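Home | Forum | Workshop builds | Arms and grippers | Search | Log in

Gripper pads for soft things: silicone, rubber or bare plastic?

irengy
Hello all. I am building with Dénes Rácz in a shared workshop, and we are at the point where the arm moves well but the hand is stupid. It takes hard things without trouble. With soft and thin things it either pushes them away or it pinches only one layer and the rest falls out when the arm goes up.

What we have now: two fingers, flat pads, one motor for both. The control board is a Briva, second-hand. I close the fingers until the motor current goes over a limit, then I stop and hold. For an apple this is fine. For cloth the current rises very late, and by then the fingertips have already slipped over each other.

I have logged 261 grasps since June. Nearly all the bad ones are cloth. My question is if I should change the pads first or the way of closing. Dénes says pads. I am not sure.

stamier_owner
Pads. I had the same with my Stamier and I lost a whole winter in software. Put soft silicone on it, 2 mm or 3 mm, and see what is left of the problem after that.

Cunelora
I disagree a little. Silicone is very good for one month and after that it has dust in it and it is worse than plastic. You must wash it all the time. In a workshop where people also sand wood you will hate it.

I would look at the angle of the fingers first. If the pads are not parallel when they touch, you have only a line of contact and no material will help you. Put a sheet of paper between them, close, and try to pull it out from each side. If one side slides more easily, there is your fault.

stamier_owner
Washing a pad takes one minute. I do it when I make coffee.

irengy
Thank you both. I did the paper test in the evening. The outer side holds and the inner side lets the paper go, so Cunelora is right at least for this part. I put a thin washer under the bracket and now both sides hold more or less the same.

I also changed the closing. Before, the fingers came straight down and closed at the end. Now they go down open until the lower one touches the table, then up by 1 mm, and only then they close. In this way the cloth makes a fold between them and I get more than one layer.

fulop_k
What speed do you close with? Mine is a Fülöp kit and above 50 percent it simply throws thin things out of the hand.

irengy
I use 30 percent for the last part and full speed before. Slower than this I did not see a difference, it only takes longer.

Cunelora
And the current limit? Is it the same number for everything?

irengy
Yes, for the moment the same for everything, and I know that this is not good. With the limit which is safe for the sponge the cloth slips, and with the limit which is good for the cloth the sponge gets a deep mark. Dénes wants a small table of objects with one number for each. I would prefer to read how fast the current rises and decide from this, but my readings are noisy.

Tonight's arrangement is an apple, a sponge and something dark and soft, which is in the fingers at this moment. The pads are still the old ones and you can see the smudges on them. I will change only one thing at a time.

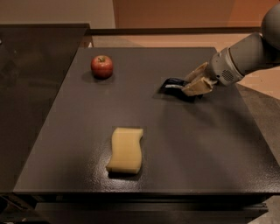 fulop_k thinks the noise comes from the supply and not from the motor, and asks if the arm and the gripper share the same one. With the Fülöp kit it was like this, and a separate supply for the gripper made the curve almost smooth.

irengy
They share it, yes. I did not think of this. I have an old supply in the drawer and I will try it before I write any filter.

stamier_owner
Still pads.

Cunelora
If you go for the table of objects, please think what happens when somebody puts there a thing which is not in the table. With one low limit you drop it. With one high limit you crush it. I would start low and raise the limit only if the fingers move after the lift.

irengy
This I like. The position sensor on the motor gives some 2,000 steps for the full opening, so a small slip should be visible. I will write again when the second supply is in.

Comments (3)

Marble_hen: I have the same trouble with socks. Please post the closing routine when it is ready, also if it is ugly.

Dénes Rácz: For the record, I said pads AND angle. Irén forgets the second half.

tolgy: Does the 1 mm up also work on a table which is not flat? Mine has a bend in the middle.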